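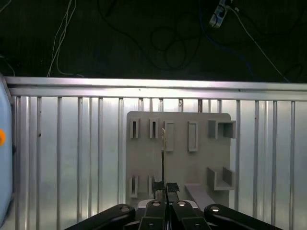 Treder Insert
Motion and perception software for slot and socket insertion

Treder Insert plans and runs the last stretch of an insertion task: the approach to the slot, the search for its opening, and the push. It works from a wrist camera and the joint torques the arm already reports. No separate force sensor is needed, though one can be used if fitted.

Slot model
Each fixture is described in a plain text file: slot position, opening size, insertion axis and depth. The board may stand upright, lie flat or hang overhead. Gravity compensation follows the taught board pose — there is no separate overhead mode.

Perception
The tracker estimates the pose of the held part relative to the fingertips and corrects the tool frame before contact. Thin parts held at one end are handled as levers, with the far end tracked separately. 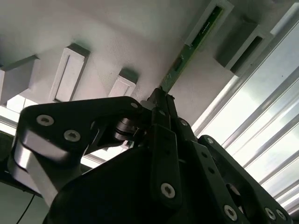

Strip-shaped circuit board, upper end in a slot block.

Control
Search patterns: spiral, raster, tilt-and-slide
Retries before hand-over to operator: 3 (default)
Contact log: one file per attempt, CSV
Interfaces: C++ and Python

Tooling
Sterik, the replay viewer, is included. It shows wrist video and joint torque on one timeline and lets the user mark the moment of contact by hand. Marked logs can be fed back to the tracker as training data.

Licensing
Per arm, with 3 years of updates. The Baudry fixture library (35 slot models) is a separate item.

Technical contact: Miroslava Říha
Orders and trial licences: Yannick Delaunay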